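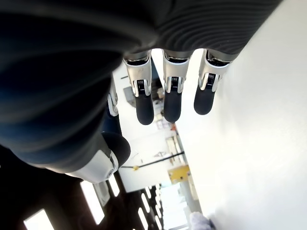 Ilham Benmoussa wrote that the old version of this file was "no use to anyone who wants to know if a fight was a title fight or not," and she's right, so the title column got redone. Rest of the readme updated while I was in here.

Filed under: Combat Sports Data / Kickboxing / Results

12 shares | 3 comments

# Dridia kickboxing results, v2

Bout results from the Dridia regional kickboxing circuit. One row per bout. 1,679 bouts, 283 events. Plain CSV, comma separated, UTF-8, header row on top.

Covers the pro cards and the semi-pro undercards. No juniors, no smokers, no exhibition bouts even if they were on the poster.

## Files

- bouts.csv - the main one
- events.csv - date, town, venue, promoter
- fighters.csv - one row per fighter, with spelling variants
- fixes.txt - running list of corrections, newest at the top

Start with bouts.csv. You can do most things without the other two.

## Columns in bouts.csv

- bout_id - never reused, even if a row gets deleted
- event_id - matches events.csv
- red, blue - fighter ids. Red is the corner, not the winner!! People keep getting this wrong
- weight_class - as billed
- weight_red, weight_blue - scale weight in pounds, blank if not announced
- rounds_sched
- round_end - last round fought
- time_end - minutes and seconds, blank for decisions
- result - red, blue, draw, nc
- method - KO, TKO, DEC-U, DEC-S, DEC-M, DQ, RTD
- title - 0, 1, 2. See next bit

## The title column

In v1 this was yes/no and it was a mess. Now:

- 0 = not a title fight
- 1 = title fight, belt could change hands
- 2 = billed as a title fight, but somebody missed weight so only one fighter could win the belt

If BOTH missed weight it goes back to 0. Interim belts count as 1. The Zunetti Cup final is 0, it's a tournament and there's a cup, no belt. I know some of you disagree. Filter on event name if you want them in.

## Where it comes from

Mostly the commission result sheets, which get scanned and posted after each card. Older cards typed in by hand from printed programs and the results page of the Mathur fight newsletter. Where the sheet and the newsletter disagree I went with the sheet, unless the sheet was obviously wrong (winner listed in a weight class he never fought in, that kind of thing). Every one of those is in fixes.txt.

Nektarios Manolakis did the whole Tunavska run, events and fighters both, and cleaned up the name spellings. Huge job. Thanks.

## Known problems

- Stoppage times before the commission switched to the new sheets are often rounded to the half minute. Don't do anything fancy with them.
- TKO vs RTD. Corner stoppages between rounds should be RTD, but some officials wrote TKO for everything. Not fixable from the paper alone. If you saw the fight, write in.
- 8 bouts have no method at all. Result is right, method is blank. Leave them blank pls
- Weight classes got renamed one July. I kept the names as billed, so "light middle" and "super welter" are the same limit. Merge them yourself if you need to.
- 2 fighters have the exact same name and fought out of the same gym. They have different ids. Join on id, never on name.
- Catchweights are marked CW in weight_class, agreed limit is not recorded. Maybe in v3.
- Judges' scores not included. Have them for some cards, not enough to be worth publishing.

## No contests and overturned results

If a result was overturned later the row shows the final offical result, and the original is in fixes.txt. I don't keep both in the CSV. Tried it, made everybody's win totals wrong.

Withdrawn bouts aren't in here. If the bell didn't ring there's no row.

## Using it

Free for anything noncommercial. Say where you got it. If you run a betting site, ask first, answer is probably no.

Please don't use the fighter records to rank people and then say the ranking came from here. It's results only. Plenty of these fighters have bouts on other circuits that aren't in this file, so a 3-4 record here could be a very decent fighter.

## Corrections

Send the bout_id, what's wrong, and where you saw the right answer. A scan or a link to the sheet is best. "I was there" is fine too but I'll want a second person.

Don't send a whole edited CSV, I can't tell what you changed.

## Changes since v1

- title column now 0/1/2
- DEC split into DEC-U, DEC-S, DEC-M
- fighters.csv added
- Tunavska cards added
- dropped the "bonus" column, it was half guesses
- a bunch of corner mixups fixed, all in fixes.txt

Last updated January 1, 2025. Next one whenever the spring cards are typed in.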